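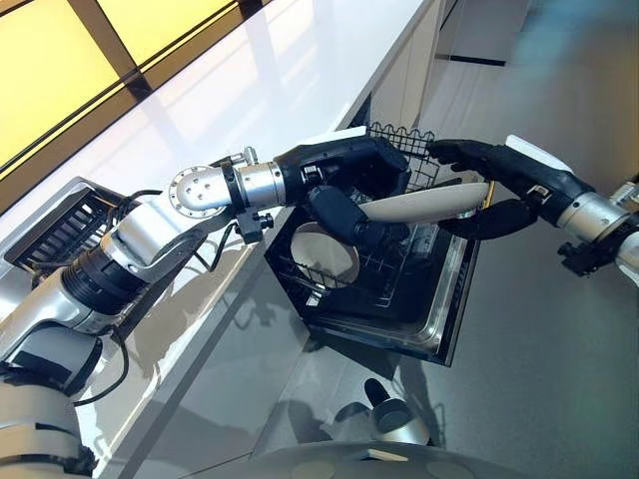
*Fig. 1 — Plat ovale blanc au-dessus du panier, porte du lave-vaisselle abaissée.*

# Entretien du logement, séance 10 : la vaisselle en machine

Centre Trodard, janvier 2025
Cours de Seija Oksanen, notes mises au propre par Lempi Hyvönen

## 1. Rappel de la séance précédente

On a vu le lavage à la main, avec l'ordre habituel : verres, couverts, assiettes, plats, puis casseroles. Cet ordre va du moins gras au plus gras. En machine il ne sert plus pour le lavage, mais on le garde pour trier sur le plan de travail avant de charger.

Vocabulaire à connaître pour le contrôle :

- **panier** : la grille métallique coulissante qui reçoit la vaisselle ;
- **picots** : les tiges dressées entre lesquelles on cale les assiettes ;
- **bras d'aspersion** : la pièce tournante qui projette l'eau ;
- **égouttoir** : le support posé sur le plan de travail ou dans l'évier, où la vaisselle attend ou finit de sécher.

## 2. Avant de charger

On racle les restes dans la poubelle avec une spatule souple. Pas de rinçage complet sous le robinet : il consomme de l'eau pour rien et les détergents actuels sont faits pour travailler sur une vaisselle sale. Exceptions : le riz, l'œuf et les épinards, qui se redéposent sur les verres.

Ne vont pas en machine :

- le bois (planches, cuillères, manches collés) ;
- la fonte non émaillée ;
- le cristal et la porcelaine à filet doré ;
- les couteaux de cuisine à lame fine.

La règle des manches collés vient du polycopié de 1992, toujours disponible au secrétariat. Les colles ont changé depuis, mais la consigne reste la même en examen.

## 3. Charger les assiettes

Les assiettes se placent debout, une par intervalle, la face creuse tournée vers le centre du panier. Deux assiettes dans le même intervalle se touchent et la surface de contact ressort grasse. On commence par le fond et on revient vers soi, ce qui évite de passer la main au-dessus de ce qui est déjà rangé.

On tient l'assiette par le bord. Le pouce ne se pose pas au milieu, ni au chargement, où il ramasse le gras, ni au rangement, où il laisse une trace.

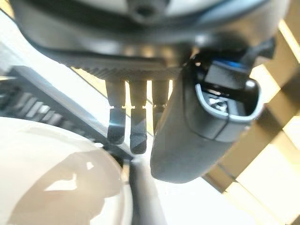 Pour les bols, l'inclinaison compte davantage que le nombre. Un bol posé bien à plat, fond en l'air, garde de l'eau dans le pied. On le penche franchement contre les picots et on laisse un passage pour le jet. Même remarque pour les tasses à fond creux.

Les couverts vont manche en bas, sauf les couteaux de table, lame en bas. On mélange cuillères et fourchettes pour que les cuillères ne s'emboîtent pas.

## 4. Le cas des plats longs

Un plat ovale est souvent trop haut pour être placé n'importe où. On procède ainsi :

1. Le prendre par ses deux extrémités.
2. Le présenter en biais au-dessus du panier avant de le descendre.
3. Le caler sur un côté, dans la longueur.
4. Faire tourner le bras d'aspersion à la main pour vérifier qu'il ne le touche pas.

S'il touche, on ressort le plat et on le lave à la main. Un plat couché sur les assiettes fait parapluie et tout ce qui est dessous ressort sale. C'est l'erreur la plus fréquente aux épreuves pratiques de décembre.

## 5. Produits et programmes

Nous utilisons au centre la poudre Irkeo et le sel Skotetti. Les pastilles conviennent aussi, mais la poudre permet d'adapter la dose à une machine à moitié pleine. Le sel se verse dans son réservoir, au fond de la cuve, juste avant un lavage. On ne le met jamais dans le compartiment du détergent.

| Charge | Programme | Remarque |
|---|---|---|
| Verres et tasses | court | sans plats gras |
| Vaisselle du jour | éco | le plus long, à lancer le soir |
| Plats à gratin | intensif | racler avant |

## 6. Vider et vérifier

On attend que la porte soit restée entrouverte un moment : la vaisselle chaude casse plus facilement et l'humidité s'échappe. On vide ensuite le panier du bas, puis celui du haut. Dans l'autre sens, l'eau restée dans les fonds de tasses goutte sur les assiettes propres.

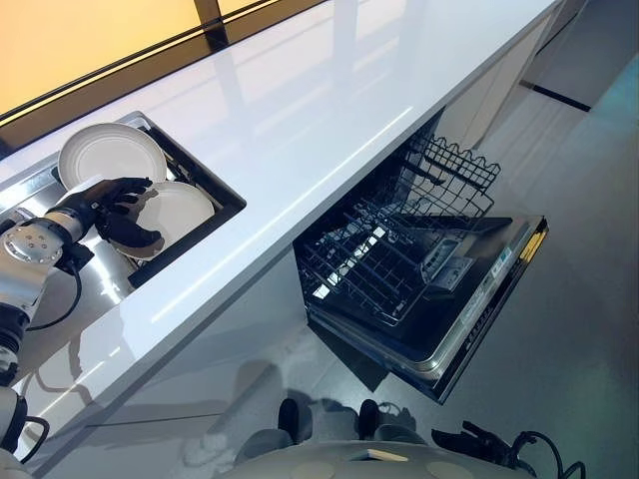
Chaque assiette est regardée de face, puis passée du doigt sur l'envers, près du pied. Ce qui accroche retourne au lavage. Ce qui est seulement mouillé passe à l'égouttoir, debout et écarté, ou s'essuie avec un torchon sec qui ne sert pas aux mains.

Le filtre se nettoie en fin de séance : dévisser, rincer à l'eau tiède, brosser, revisser jusqu'à la butée. Un filtre mal revissé laisse passer les débris vers la pompe — la panne de la machine de la salle Arnaud, l'an dernier, venait de là.

## Pour la prochaine fois

- Lire la fiche 2, « Plans de travail et éviers ».
- Rédiger 300 mots sur l'organisation de la vaisselle après un repas de famille : tri, chargement, ce qui reste à laver à la main.
- Apporter un torchon et une brosse.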